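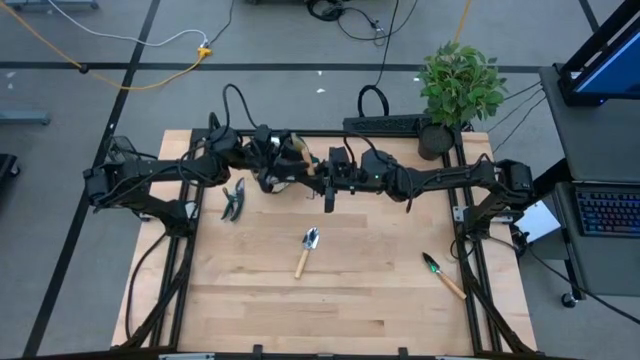

Keeping Hand Tools for a Small Potting Table

Published 21 Jun 2025

The head of tool maintenance at Jarville, a plant nursery with a repair counter at the back of its shop, works mostly on small items: pruning shears, trowels, weeders, hand rakes. Full-size spades go to another bench. We talked at the counter about what a person with one table and a few pots needs to own, and how to keep it in working order.

The first point was quantity. "Five tools is enough for container work," the head of maintenance said. "Shears, a wide trowel, a narrow trowel or a weeder, a small rake, and a spray bottle if you count that as a tool. I do, because it gets dirty and it breaks."

Shears come in more often than anything else. The usual fault is dried sap on the blades, which the owner takes for a dull edge. The counter cleans first and sharpens second. Sap is softened with rubbing alcohol and scraped off with a brass brush. Only the beveled side of a bypass blade is filed, at the angle it already has. The flat side gets one light pass to take off the burr.

"People file both sides," the head of maintenance said. "Then the blades don't meet, and the stem folds between them. At that point I can replace the blade, if the maker sells one. Milero does. Several others don't."

Trowels are simpler. A scoop with a bright finish needs rinsing and drying. A carbon steel one should also be wiped with a thin coat of oil. The weak part on either is the joint where the metal enters the handle. Water gets in there, the wood swells and shrinks, and the head starts to turn in the hand.

On wooden handles the advice was linseed oil, twice a year, in May and again before winter storage. The handle is sanded lightly, oiled, left for 20 minutes and wiped. Rags used for this are spread flat outdoors to dry, as they can heat up on their own when balled up in a bin. Varnish was not recommended. "It chips at the end of the grip, and you can't touch up one spot and have it hold."
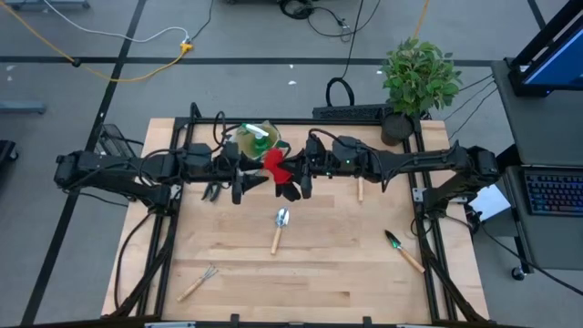 Gloves and rags were the next subject. The counter keeps them apart from the metal. Damp cloth left on a blade overnight is enough to start rust, and grit in a glove ends up on the next handle it grips. Gloves are knocked clean, turned out if the lining allows, and hung by the cuff.

Spray bottles should be labeled and used for one purpose only. A nozzle that spits is usually blocked with lime and will clear in warm vinegar.

For storage, the head of maintenance prefers an open container to a closed box - air matters more than neatness. Tools go in dry, with shears latched. The Nerkari rack sold in the shop holds two trowels and a pair of shears by the handle, but a row of nails does the same work.

The repair log for the counter stands at 2760 entries. Loose handles are second on the list, after shears. Turnaround is up to two weeks in spring and shorter the rest of the year. Broken rake tines are not repaired.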